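Why does a laundry basket have holes?

December 7, 2018
By Feng-yi Ng
Reading time: 3 minutes

Many families have a basket for clothes. Perhaps yours stands in the bathroom, or behind your bedroom door. Have you ever looked closely at the sides? Very often they are full of small holes.
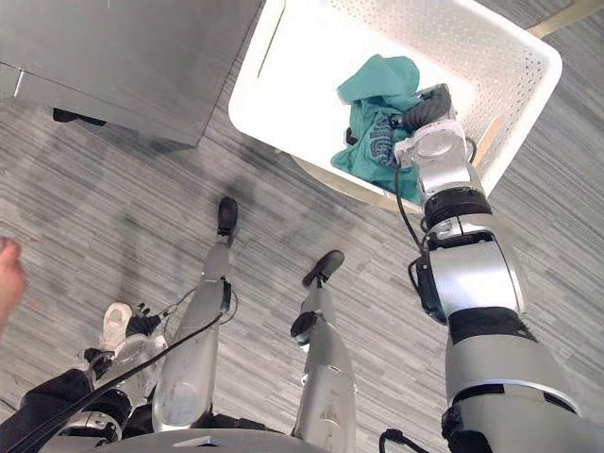 The holes are there for the air. To understand this, we must first think about what happens to a shirt when you wear it for a whole day.

Your shirt gets a little wet

When you run and play, you sweat. The sweat goes from your skin into the cloth. Even if you sit quietly and read a book, your skin gives off a small amount of water, and your clothes take it in. You cannot see it, but it is there.

Now imagine that you put the shirt in a plastic bag and close the bag tightly. The water cannot leave. Very small living things called bacteria like damp places, and they begin to grow. When bacteria feed on sweat, they make a bad smell. If you have ever forgotten your sports socks in a bag over the holidays, you know this smell already!

In a basket with holes, the air can come in on one side and go out on the other. The moving air carries the water away, and the cloth becomes dry. We say that the water evaporates. This means it changes into a gas, which is called water vapour.

Why are so many baskets made of plastic?

In old times people made baskets from thin branches, grass or reeds. They are beautiful, and many people still use them. The air passes easily between the branches. But rough pieces can catch on a soft jumper and pull the threads.

Plastic is smooth and light. It does not rust, and you can wipe it clean with a cloth. In a factory, the plastic is heated until it is soft and then pressed into a mould, which is like a very strong cake tin. The holes can be made by the mould at the same time. They also save plastic, so the basket weighs less when you carry it up the stairs.

The corners are often round. A sharp corner can hurt your leg, and it may also crack more easily if the basket falls.

Try it at home

You need two old face cloths, a plastic bag and a basket with holes.

Wet both cloths under the tap and squeeze them well. Put one in the bag and tie it. Lay the other one flat in the basket. Wait until the next morning and touch them both. Which one is drier?

You can do it again with a third cloth. This time, roll it into a ball before you put it in the basket. The air reaches the outside of the ball, but the middle stays damp for longer. So if your towel is wet, hang it up first and put it in the basket later.

My neighbour's son Godfrey tried this in May, when it was warm, and his flat cloth was dry before lunch. In winter you may have to wait more.

Words to remember

Damp: a little bit wet.
Evaporate: to change from a liquid into a gas.
Mould: a hollow shape used for making things. (The same word is also used for the furry stuff on old bread!)

Contact us | © 2018 Ostport Children's Pages | Back to top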